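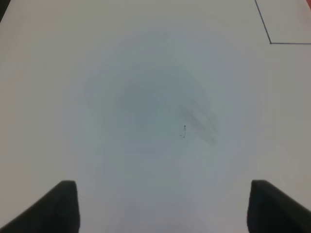
宽大的白色桌面，没有花纹。

一张桌子怎么用到第十年

尹子璇的工作间在一条不通公交的巷子里，门口没有招牌，只在墙上用粉笔写着手机号。她修桌子。椅子也修，柜子偶尔修，但熟客介绍过来的时候，说的都是“那个修桌子的”。

我去的那天上午，她正在给一张餐桌重新封边。桌子四条腿朝天放在两块旧地毯上，原来的封边条已经全部揭掉，断面上残留着一层发黄的胶。她用刮刀一点一点往下推，推下来的胶卷成细条，落在地上。这道工序她做了一个多小时，中间接了三通电话，其中一通是问能不能上门取一张书桌，对方住五楼，没有电梯。她问了桌面的长宽，问腿能不能拆，然后说可以，但要等到下个星期。

“腿能拆就好说，”她挂了电话后说，“最怕那种焊死的。楼道拐弯过不去，当年怎么搬上去的，主人自己也想不起来。”

她做这一行之前在一家叫 Torside 的家具公司做售后，接的就是投诉电话。桌面起泡、边条脱落、桌腿晃、水杯印子擦不掉，来来去去就是这几样。公司的处理办法也很固定：保修期内换新，保修期外请顾客自行处理。换下来的旧桌子堆在仓库后面，隔一阵子有车来拉走。她去看过一次，里面大半只是边条开了胶，或者一颗螺丝滑了丝。

她辞职时从那堆桌子里买走了4张，按废料的价钱。修好以后，一张自己用，一张给了母亲，另外两张卖掉了。工作间就是这么开起来的。

桌面的毛病

家里的桌子大多数毁在水上。这里说的不是整盆水泼上去的那种事故，那种情况人会马上去擦。麻烦的是杯底那一圈，是砂锅垫子下面闷着的潮气，是抹布拧得不够干，每天沿着桌边走一遍。水从封边的缝里进去，里面的板材吸了水会涨，涨过以后再也缩不回原来的尺寸。等到手摸上去觉得边上鼓了一道，里面通常已经涨了好几个月。

尹子璇检查一张旧桌子，第一步总是闭着眼睛摸边。她把四条边摸完，再蹲下去看底面。底面往往比正面老实，正面可以擦、可以打蜡、可以铺一块桌布，底面没有人管。板材是什么做的，有没有发过霉，以前有没有被人修过，底面上都留着痕迹。

第二类毛病是热。刚离火的锅直接放上去，浅色的面会发黄，深色的面会发白。发白的有时候还能救，水汽困在漆层里，慢慢能赶出来。发黄的基本没有办法，只能盖掉或者换掉。她那里常备几种厚度的面层，给客人看样的时候，她会把样板放在窗台上，让人在自然光下看，再拿到灯下看一遍。很多人在两种光下挑中的不是同一块。

第三类是晃。晃的桌子最招人烦，修起来反倒最便宜。多数时候是连接件松了，拧紧就行；拧不紧的，孔已经大了，要填上木粉和胶，等干透重新打孔。还有一种晃，问题在地面上。她上门看过一张客户抱怨了两年的餐桌，挪开半米，桌子就稳了，那块地砖低了一点。她收了上门费，没有收修理费，客户后来又给她介绍了三家。

为什么都是白的

在她的工作间里待久了，会注意到送来修的桌子里白色占了很大比例。问她，她说前些年更多。

白色桌面进入普通人家，时间并不算太长。老一辈人家里的桌子多是木头本色，或者刷成暗红、深棕，耐脏，旧了也不显。后来房子的面积、朝向和装修方式都变了，墙刷白，柜门做白，桌子也跟着白。白色显得地方大，和什么都能放在一起，厂家也愿意做，一个颜色可以配全系列的腿。Torside 有几年的目录，从头翻到尾，能找到的深色桌子只有2款。

白色有它的好处。找东西容易，掉了一颗药片、一根针，一眼就看得见。裁布、贴照片、包饺子，都适合在浅色台面上做。孩子写作业的时候，台面亮，晚上也不觉得暗沉。它的坏处同样明摆着：酱油、咖喱、圆珠笔、染发膏，还有长期压在同一个位置的深色鼠标垫，都会留下颜色。太阳每天照同一个角，那个角会先变黄，挪开花瓶时下面还是原来的白，两相对照，整张桌子就显旧了。

“白桌子其实是好几种白，”尹子璇说，“偏蓝的，偏黄的，还有一种带一点灰。送来的人都说是纯白。我配不上颜色的时候，就劝他整面换掉，不要只补一块，补的那块每天吃饭都看得见。”

她做过一次例外。有一位老人送来的桌子，角上被熨斗烫坏了一块，老人坚持只补那一块，颜色差一点不要紧。补好以后差得不止一点。老人看了看，付了钱，说挺好，这样知道是哪里烫的。

坐在桌边的人

桌子在一户人家里的用途会变。刚结婚的两个人买一张小方桌，吃饭用，平时靠墙。有了孩子，方桌不够，换成长的，一头吃饭，一头堆奶瓶和药盒。孩子上学以后，长桌的另一头成了写作业的地方，大人把电脑搬到卧室去。再往后，孩子有了自己的书桌，长桌空出来，渐渐放满快递、账单、水果和没人认领的充电线。尹子璇说她从桌面的磨损能看出谁坐哪里。写字的位置面层磨得最亮，常年放碗的位置有细密的划痕，靠过道的那个角总是先磕坏。

她有个客户姓罗，做会计，家里那张桌子从上一套房子搬到这一套，前后修过三回。第一回换封边，第二回加固桌腿，第三回把桌面裁短了一截，新家的餐厅放不下原来的长度。裁下来的那条板没有扔，做成了厨房窗台上的搁架，放盐罐和姜蒜。罗女士说，三回修理的钱加起来够买一张新的了，她算过账，还是修了。问她原因，她说新桌子也要人去挑，去量，去等送货，送来还有味道，要开窗晾很久，她不想折腾。

这种理由尹子璇听得很多。愿意修桌子的人里，舍不得的占一部分，嫌麻烦的占更大一部分。也有人来过一趟，听了报价，转身去买新的。她不劝。一张入门的书桌现在很便宜，便宜到修理费常常超过半价，碰到里面的板材已经发涨的，她会直接告诉对方别修了，修好也用不了多久。

买的时候看什么

和修桌子的人聊天，聊到最后总会问她该怎么买。尹子璇给的意见很具体，大部分要动手。

先看底面。底面如果完全裸露，没有贴任何东西，厨房边上就不要用。再看封边，用指甲沿着接缝轻轻刮过去，刮得住指甲的，水也进得去。转角的地方多刮几下，机器封边到转角容易留缝。

然后压。两只手按住桌子的一个角往下压，再换对角。店里的桌子放在平整的地面上，这时候就晃，回家会晃得更厉害。有横梁的比没横梁的稳，但横梁的高度要坐下来试，很多人买回去才发现跷不了腿。

高度也要坐下试，最好穿着平时在家穿的鞋，用差不多高的椅子。吃饭的高度和写字的高度差得不多，坐久了肩膀分得出来。一张桌子要兼着两种用途，她建议迁就写字，吃饭花的时间短。

最后问配件。连接件是不是通用规格，坏了能不能单买，这一条店员多半答不上来。她自己的笨办法是拧下一颗螺丝看看，能在五金店里找到同样的，这张桌子以后就有得修。Okafor 早年有一个系列用的是自己设计的卡扣，装起来很快，不用工具，卡扣断了以后就没有东西能替。她收集了一盒断掉的卡扣，找人照着做过一批金属的，用到现在还剩6个，用完就不再接这个系列了。

至于玻璃、石材和不锈钢的桌面，她说都好，也都有各自的脾气。玻璃怕角上受力，石材怕酸，不锈钢会响，勺子放下去全家都听见。她自己吃饭用的还是当年从仓库后面买来的那张，面换过一次，换的也是白的。

平时怎么养

保养的事她说得很少，客人追着问才说。抹布拧干，擦完再用干布走一遍，尤其是边。热锅下面垫东西，垫子用完拿起来，不要长年放在原处。圆珠笔印先用酒精在不显眼的地方试，再擦。不要用钢丝球。带磨砂颗粒的清洁剂擦白色桌面，当时很白，几次以后表面起了毛，脏东西更容易进去，越擦越灰。

每年拧一次螺丝。她给老客户的建议是换季时顺手做，9月天气开始干，板材收缩，螺丝容易松，那时候拧正好。用手拧，不要用电动工具，电动工具一下子过了头，孔就废了。

靠窗的桌子隔几个月掉个头，让两边晒得均匀一点。桌布和透明软垫可以用，但要定期掀开来透气。软垫下面进了水，自己干不了，有人掀开的时候，木纹纸已经跟着垫子一起起来了。

她说的这些没有一样要花大钱。卖保养油的人来找过她，Droditz 的推销员留下过一箱样品，她试了两瓶，给实木的老桌子用还可以，给贴面的桌子用只是滑。剩下的样品放在架子最底层，瓶子上积了灰。

旧桌子去哪里

修不了的桌子也要有去处。尹子璇的工作间后面有个小院，搭了雨棚，拆下来的腿、横梁和还能用的板分开码着，墙上一本挂着绳子的登记簿，收进来什么、用到哪里去了，一笔一笔写着。编号已经写到277。翻开看，第一页上的第一条是一根榉木桌腿，后来用在一张理发店的工具台上。再往后有做成鸽子笼的，有做成佛龛底座的，有一块板被人拿去垫了三轮车的车斗。

附近一所职业学校的木工班会来挑料，给学生练习开孔和封边。学生手生，废掉的多，尹子璇不收钱，只要求把封坏的边拿回来给她看。她说看别人封坏的边，比看封好的有用。有个学生连续几次都在同一个转角开胶，她拿起来闻了闻，说胶没等够时间就压了。学生回去以后改了，后来毕业去了 Vustine 的样品车间，过年回来还给她带过一卷边条，颜色正好是她一直配不上的那种带灰的白。

那卷边条她用得很省。我去的那天她封边用的就是它。清完旧胶，她把断面吹干净，涂上新胶，坐在小板凳上等。胶要等到手指碰上去不沾才能贴，天冷的时候等得久一些。她趁这个工夫吃了半个烧饼，把登记簿翻到新的一页，写上日期，2020年2月23日，又写：餐桌一张，全周封边，客户自取。

贴边的时候她不说话。边条从一个长边的中间起头，用滚轮压过去，到转角用热风枪吹软了再拐，指腹顺着弧度按住，数几下，松开。走完一圈，首尾在长边中间接上，刀片斜着一划，接口就合在一起。她用细砂纸把上下两条棱各走了一遍，闭上眼睛，又从头摸了一圈。

摸到第三个角，她停下来，拿滚轮又压了两下。

下午三点多，客户开着一辆小面包车来取。两个人把桌子侧过来抬，门框上垫了旧毛巾。客户付完钱，问今晚能不能吃饭用。尹子璇说吃饭可以，明天以前别拿湿布擦边，锅也先别放在边上。

车开走以后她把地上的胶条扫起来，去拨那个五楼客户的电话，想再问一遍桌腿能不能拆。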